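We use cookies to keep this site working and to see which pages get read. By staying on the site you agree to this. Accept - Manage settings

Puvach Community Dance Theater
Minutes, May general meeting
Rehearsal room, start 7:10 pm

Quorum met. Last minutes read and approved, one fix: the spring mixed bill was two nights, not three.

1. Spring mixed bill, wrap-up

Total tickets over both nights: 759. Better than last spring, Saturday-type crowd both times. Lobby got jammed at intermission again. Only one door open on the street side, second one sticks. Building office told twice already, will be told again in writing.

Complaints: sound too loud in rows A to C during the drum piece, programs ran out the second night. Compliments: the lighting in the closing piece, plus a long letter from a couple who drove in from Bromia and want to be on the mailing list. Letter pinned to the board by the kitchen.

Money after hall rent, lights and music license: $2,313 left over. Agreed to put $2,000 of that into the floor fund and leave the rest in the checking account for costume repairs.

Question from the back - why not spend on advertizing instead? Answer was that floor has waited two years and people are dancing on tape. Vote taken, floor fund passed, two against.

2. Fall production

Working title still "Paul." Full-length, story of the lighthouse keeper, eleven dancers plus kids' group in the second half. Choreography for first half is sketched. Second half isn't, apart from the storm section, shown in rehearsal last month and liked by most who saw it.

Running time came up. Currently looks like two hours with intermission. Several people think that's long for a family show. Choreography team will try to get the harbor scene down, maybe merge it with the market scene. They don't want to lose the duet. Nobody else did either.

Title came up too. Some feel "Paul" tells people nothing on a poster. Suggestions: "The Keeper," "Paul and the Lamp," "Lamp." No decision. Has to be settled before the poster goes to print, so back on agenda next time.

Music: live or recorded. Live quartet would be lovely and would eat the whole budget. Compromise idea is recorded for most of it, live cello for the duet and the ending. Get a price.

Casting call notes:
- open to members first, then public
- kids' group needs a parent in the wings each night, no exceptions this time
- understudies for the keeper and the wife, last year's mess not to be repeated
- no auditions by phone video unless person is out of state
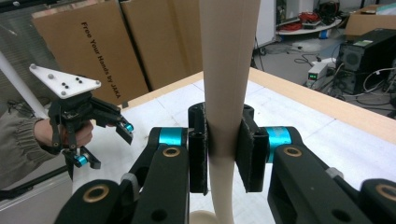

Rehearsal room booking gets tight from late summer. The choir wants the early evening slot and we want the same one. Proposal: choir keeps early evening, we start at 7:30 and go to 10. Parents of the kids' group not happy with a late finish. Kids could come in on the weekend mornings instead and join the full company only for the last three weeks. General nodding. Choir to be asked if they'd swap one evening with us anyhow.

3. Visit to Diltari

Invitation from the Diltari festival to bring one short piece, twenty minutes tops. They cover the hall and the tech crew, we cover travel and food. Drum piece is the obvious choice, it's ready and it travels with no set. Objection: two of the drum dancers will be away. Could be redone for six in place of eight. The dancers who'd have to relearn it were asked and said fine if they get four rehearsals.

Travel - one bus or car pool. Bus quote not in yet. Car pool cheaper but last time two cars got lost and missed the sound check. Leaning bus.

Agreed to say yes to Diltari, on condition the bus comes in at a price we can stand. Reply to go out this week.

4. Seats and ticket prices

The hall wants to take out the front row for wheelchair spaces and better sightlines. Everyone for it. Means we lose a few seats a night, small money.

Prices: keep adult as is. Student price argued over for a long time. Outcome, student price stays, but also a pay-what-you-can preview the night before opening, capped at 70 seats. First come, names on a list at the door. Try it for "Paul" and see.

Online fees: the ticket site is putting theirs up. Look at other sites, report back.

5. Costumes and storage

Closet is full. Old winter show costumes, nobody has worn them in ages, moths in the capes. Sort day to be fixed by email. Anything usable goes to the high school drama club, rest to rags. Please label what you want kept, otherwise it goes.

Shoes left in the dressing room after the spring show: one pair tan jazz, one single black character shoe, left. In the box under the mirror.

Steamer is leaking. Don't use it untill it's been looked at.

6. Other

- Warm-up class before rehearsal will carry on, same teacher, same time. Please arrive on time, coming in halfway is rude to whoever is on the floor.
- Website still has last year's cast photos up.
- Request for a talk-back with the audience after one of the fall shows. Liked. Which night, not decided.
- Parking behind the bakery is for the bakery. They have been nice about it so far.

Next agenda: title, bus quote, cello price, ticket site, choir's answer.

Closed 9:05 pm. Chairs stacked, lights off, key back in the lockbox.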